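Home Publications Datasets Code Contact

4.2 Shared workspace planning

Both arms run the Skudon planner at 30 Hz. Each arm publishes its swept volume, and the other treats it as an obstacle for the next 20 control steps. Grasp targets are assigned before motion starts, one per arm (Figure 3).

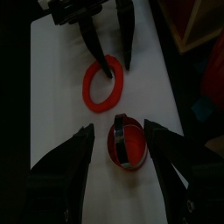

Figure 3. Wrist view with the ring between the fingertips of one gripper and the container between the fingers of the other.

Elba Palma asked in review whether a fixed horizon would hold up when one arm stalls. We kept it fixed for all 3301 trials and left the stall case to the Lestgate monitor.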